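Finding a dark panel from the wrist: fisheye perception and approach planning in simulation

Project report, Tomomi Honda
Robot software module, supervised within the Musero teaching group

1. Where the project began

When I picked this topic in August I thought I would be writing a planner. I had a tidy plan in which perception took up a fortnight and the rest of the term went on smooth approach paths. As my supervisor kindly warned me, it went the other way round, and most of what follows is about getting a believable estimate of where a big black surface is when the only view of it is a very wide one from the wrist.

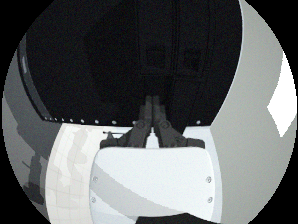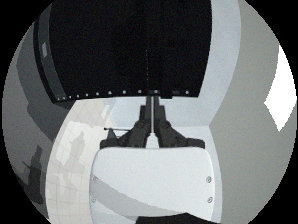 Two wrist views from the simulator, both with the gripper near the lower edge of the black panel.

The task sounds small. The arm has to bring its fingers up to the panel's lower edge, stop short of touching, and hold there while a second program (written by last year's group and called Plerkex) decides what to do next. Plerkex wants a position and a direction for that edge, plus a number saying how much we trust them. My job was to supply all of it from the wrist view alone.

2. Why the first method failed

I started by flattening the picture into an ordinary straight-line view and running a standard line finder over it, because that is what the course notes do and I had the code to hand. Near the middle it was fine. Towards the rim the flattening stretches everything so much that a single pixel becomes a long smear, and the line finder was very fond of smears. It was also fond of shadows, which are every bit as straight as real edges in places and often have better contrast.

The panel itself gave very little help. It is so dark that there is hardly any texture to match from one moment to the next, and my feature tracker (which I had spent a happy week tuning) simply ignored it and latched on to the gripper, which moves with the camera and so reports, with great confidence, that the arm is standing still.

3. Using the dots

The way out was the row of small white dots along the panel's bottom edge. I stopped flattening the picture and worked in it directly. Each bright spot is turned into a ray using the lens model, and I then look for a set of rays that could come from evenly spaced points on one straight line in space. A curve in the picture is no trouble at all this way, as the curving is already in the lens model.

A fixed mask removes the gripper and the white plate behind it before any of this happens. I drew the first mask by hand and it was too generous – it hid several dots that the fingers only just reach – so the final version is worked out from the joint angles of the fingers and redrawn for every view. The four screws on the plate used to turn up as false dots now and then, and the mask deals with those as well.

4. Tests

I ran 869 simulated approaches from random starting poses, using the scene files kept on the Clodstead server. Of these, 298 were set aside for choosing thresholds and the others were kept for testing. An approach counted as failed if the fingers touched the panel or if the estimate jumped between one planning step and the next. There were 34 failures in the test set. I went through every one of them, which took a long evening and a good deal of tea, and most had a starting pose so oblique that too few dots were left to fix the spacing.

Planning turned out to be the easy part. The planner asks for a new estimate at each step, slows down when the trust number drops, and backs away by 2 cm if it stays low. I would like to try a sideways move instead, which ought to bring more dots into view, but I ran out of weeks.

5. Still to do

The lens model is exact in the simulator and would not be on a real arm, so the next student should add some error to it early on. The mask code also needs its own tests. Tsegaye, the shared logging tool, stores the ray sets from all the failed runs, and the replay script is in the same folder as this report.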